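Lill: laundry and clothing care claims, a data card

Version note, 22/06/2023. Maintained by Unathi Cele and Niall Nisbet. Please read the section on known problems before you use any number from this set, and then read it again before you put one in a headline.

What this is

Lill is a table of claims people make about washing, drying and storing clothes, with a note next to each one saying what the claim was based on. There are 2158 rows. Each row is one claim from one source: a care label, a blog post, a detergent leaflet, a forum reply, a household manual. We did not test the claims. I want that at the top, given that the first two people who wrote to us assumed we had a room full of washing machines. We have a spreadsheet and some opinions.

Why we made it

Thandeka Mokgethi kept a folder of laundry advice that contradicted itself. Wash jeans after every wear, wash them twice a year, never wash them, put them in the freezer. Each piece of advice was stated with total confidence and almost none came with a source. She wanted to know how much of it went back to anything at all. The short answer, after a long time reading, is that not much does.

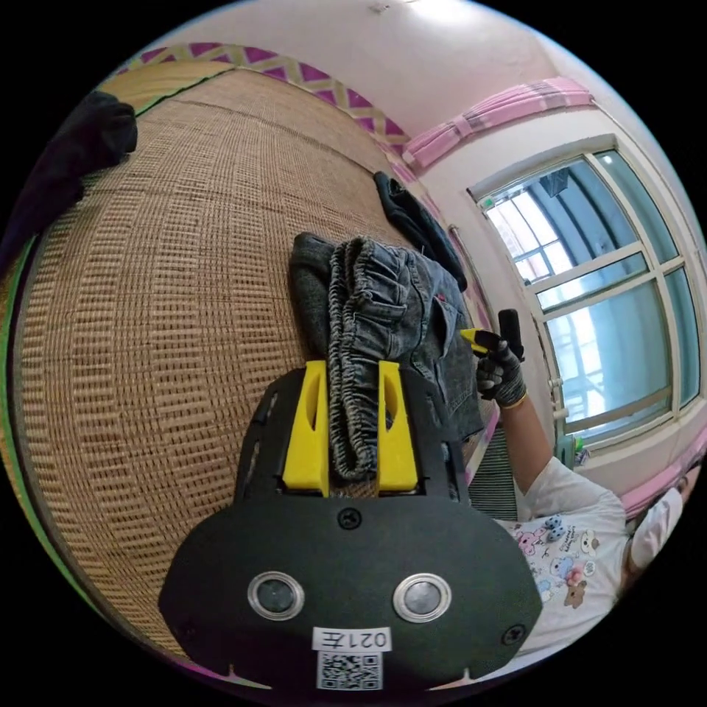 Denim makes up the messiest part of the table, and I would not trust any summary of it, including ours. The sources rarely say what they mean by the word. A stiff dark pair that sheds dye onto a sofa and a soft pair that has been through the machine for years get the same sentence of advice. Gray jeans like the ones in the photo hardly come up by name; the writers nearly all have blue in mind, and when they say "dark wash" you are left to guess whether gray or black counts. We filed color as "not stated" wherever a source left it out. Keegan Dunstan wanted to fill in the gaps by guessing from context, and we argued over it for most of March. Not stated won.

What is in each row

claim_text: the claim, shortened but not reworded.
item: jeans, towels, bedding, knitwear, shirts, underwear, coats, shoes or other.
action: wash, dry, iron, fold, hang, store or treat stain.
source_type: label, leaflet, blog, forum, manual or book.
basis: what the source offers in support. See below.
seller: yes or no, for whether the source sells something the claim would help sell.
coder: initials of whoever filled in the row.
disputed: yes if the second reader disagreed and we could not settle it.

The basis field

Possible values are "test described", "test mentioned", "expert named", "personal experience", "tradition" and "none given". The gap between the first two matters a lot. "Tests show that cold water protects color" is a test mentioned. Who tested it, on what, how many times? If the source doesn't say, it does not get credit for a test.

We found 292 rows where a test was mentioned and 9 where one was described well enough that you could try to repeat it. I was ready for a low number. I was not ready for that one.

Vusumuzi Moodley thinks this is unfair to short sources, and he has a point. A care label has room for a few symbols and no room for methods. A blog post of great length has no such excuse. If you compare source types on the basis field, leave labels out or treat them on their own.

How rows were coded

One person filled in the row, and a second person read the source and filled it in again without looking. Where they differed, they talked. Before starting, everyone coded the same 100 rows for practice, and those were thrown out and done over. We have not published an agreement score. We worked one out, but the coders had talked so much by then that the score mostly showed that they had talked.

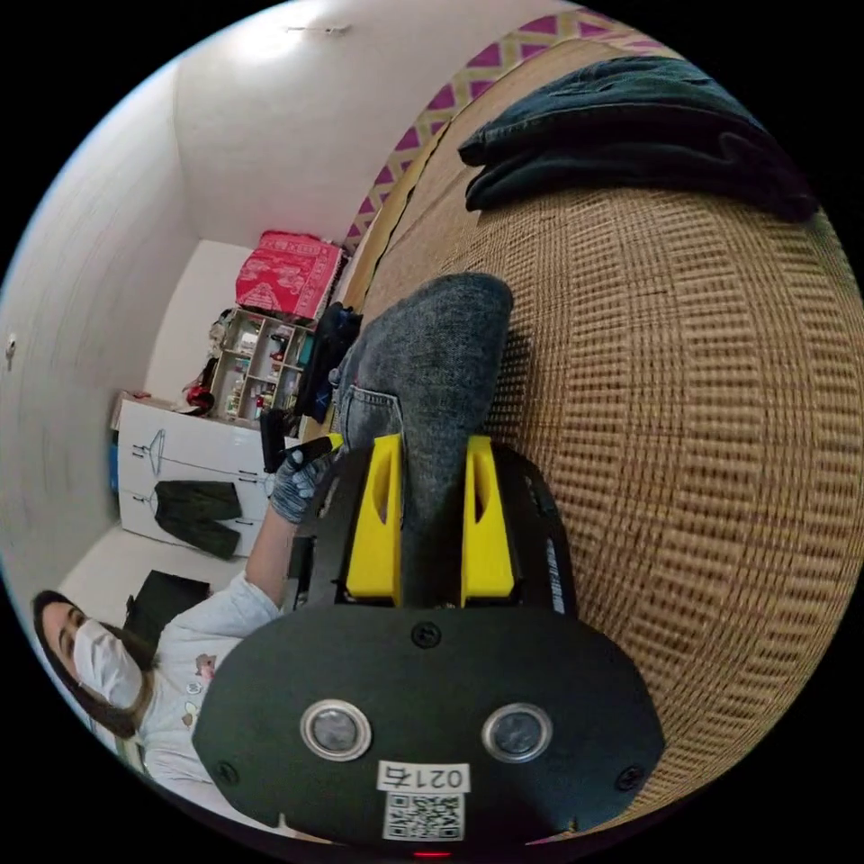
The seller field was the easiest to agree on and may be the most useful. Claims from sources that sell a product lean toward doing more: more washing, more rinsing, another bottle. Claims from people with nothing to sell lean toward doing less. It would be nice to say that the second group is right. The table cannot tell you that. People who enjoy telling strangers they never wash their trousers have their own reasons, and money is only one way to be biased.

Known problems

English only. Laundry habits depend on water, weather, space and who does the work, so a table of English sources is a table of a few kinds of household.

Copying. A lot of blog claims are the same claim passed along with the words moved around. We kept the copies as separate rows, so a popular claim looks strong when it may just be old. Count the rows for "turn jeans inside out" and you are measuring how often it gets repeated.

Dead pages. Some sources have gone offline. We kept our notes but we can't share the pages, and you should be as suspicious of those rows as you would be of anybody else saying "I saw it once."

Shortened text. Shortening a claim can make it sound firmer. We tried to keep every "may" and "usually". Niall has found a few we dropped, and there will be more.

Bedding and towels were coded last, by tired people. The notes are shorter there and it shows.

What not to use it for

Do not use it to decide how to wash something. Do not use it to train a tool that answers laundry questions, unless you want a tool that is wrong in many different voices. We have had two requests of that kind and said no to both. Do not quote it as proof that a piece of advice is false. "None given" means that the source gave no reason, and plenty of true things get said with no reason attached.

Files

lill_claims.csv is the main table.
lill_sources.csv has one line per source, with the date we read it.
coding_guide.txt is the guide the coders worked from, with the arguments left in.
changes.txt lists what was fixed and who spotted it.

Corrections

Send the row number, the field and what you think it should say. A link to the source helps. "This is wrong, everyone knows that" has been sent to us more than once and is, I suppose, a candidate for a new row under tradition. Unathi handles changes to the basis field and Niall handles the rest. Expect a wait.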